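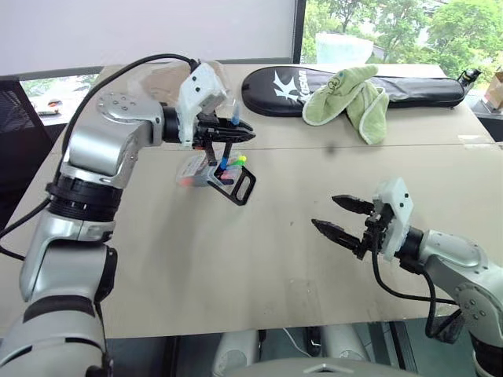 Kendcombe, September

Handout 6: Who wrote the rule, and did they ever stand at the table?

Most written practice for two-arm cells reads as if the robot only ever held steel blocks. Ours has a clear case of colored markers in one gripper, and the other gripper is wide open. Before you reach for a standard, ask which clause covers a case that could spill.

Imad Sleiman's draft rules for the Trovero bench say "the work surface shall be clear." Clear of what? A racket case and a towel lie along the back of the table. I would fail that bench on the text as written, and I doubt the text. A rule that doesn't say how far from the arms an item must be will get ignored by whoever is on shift.

Cables get one line in the same draft: "suitably routed." I have no idea how to inspect "suitably." Look at the loops by both grippers and write down a limit you could check with a ruler.

Fouad Shboul will tell you the checklist works, and that 2358 logged runs prove it. They prove that people ticked boxes 2358 times. Ask him how many runs were stopped by a tick left blank.

For next time: rewrite rules 2 and 6 so that two people inspecting the same bench would give the same answer. One page, no use of "adequate" or "appropriate." Bring it to room 122.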